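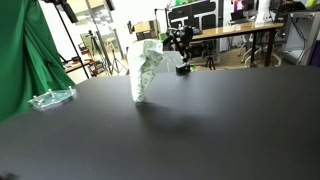

Pratiren Promises Full-Home Wi-Fi With New Tunuvik Router

Pratiren has started selling the Tunuvik, a home router with a built-in cellular modem, to customers in Anmont and Morgan. The company says one unit will cover a whole house and switch to the mobile network when the fiber line drops. We have heard that before, and the small print deserves a look.

The router costs $165, or comes free with a plan that runs well past the first bill. Top speed is listed at 200 Mbps on fiber. On the mobile side Pratiren gives no number at all, only the phrase "suitable for everyday use." The backup data is capped at 4 GB a month, which a family could use up in one evening of video.

Then there is the coverage claim. Pratiren says 95 percent of homes in the two towns will get a usable backup signal, but it has not published a map or said how it tested. Anmont customers who already complain about weak mobile service indoors may wonder how a box on a shelf will do any better – it uses the same towers.

Setup is done through a phone app, and an account is required. There are four network ports on the back and no USB.

Pratiren says sales will open in other towns by December. It has not said whether owners of its older router will get a discount. Returned units carry a restocking fee, and the amount is missing from the order page.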